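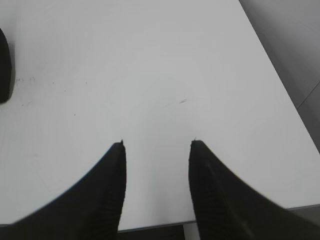 Flekamlow 分拣台自动化 进度汇报
致:Kumier 项目资助办,Otis Alcantara 收
5月17日 星期一

时间紧,先写要点,细表这周后面补。

一、进度
3号台夹爪已装好,上周开始跟班跑。累计运行163小时,处理小件1,655件。比计划晚,主要卡在Huletis那边的控制柜,到货时少一根线,来回换了两次。现在没问题了。
1号台2号台还是人工,暂时不动。等3号台稳定再说,别催。

二、现场的人
原来分拣组6个人,现在还是6个人,没有减。这条资助协议里写过,再确认一遍。
变的是活儿。以前整班站着捡小件,手腕疼的多,现在3号台那边改成一人看台、一人补料,每两小时轮换。看台的不用一直弯腰了,但要盯屏幕,有人说眼睛累,也有人说反而更无聊。补料比以前赶,机器不等人,休息得靠班长喊停。上周把节拍调慢了一档,好一些。
年纪大的两位同事不太愿意碰触摸屏,怕按错。已经安排一对一带,不计入考核。培训教材是Fitzsimmons给的,翻译得很生硬,“复位”和“归零”混着用,大家看不懂,我们自己重写了一份,两页纸,贴在台边。
夜班意见最大:报警时没有技术员在。目前办法是班长留电话,不是长久之计,下面预算里提了。

三、问题
- 薄片件夹不稳,会滑。指面换过一次,再看。
- 台面要每班擦,碎屑会影响识别。清洁算谁的活还没定,现在是看台的顺手干,他们有意见,合理。
- 急停按钮位置偏高,个子小的够着费劲,已报改,等安装方排其。
- 产量数据和旧系统对不上,差在退件的算法,正在对。

四、钱
设备款付完。培训费超了一点,教材重写和加班都算在里面。申请把差旅没用完的部分转过来,金额见附表。另外想加一个夜班技术员的津贴,先批到10月,到时看报警次数再定。请尽快回复,排班表等着这个定。

五、下一步
先把薄片件的问题解决。然后开一次全组会,让分拣组自己讲哪些活愿意交给机器、哪些不愿意,上次的问卷回收太少,没什么用。会上的意见会原样附在下一份汇报里,不做删减。
2号台的安装日期到时候再报,没有分拣组点头不会定。

附表还在财务那里,拿到就发。有疑问直接打我电话,邮件这两天看得漫。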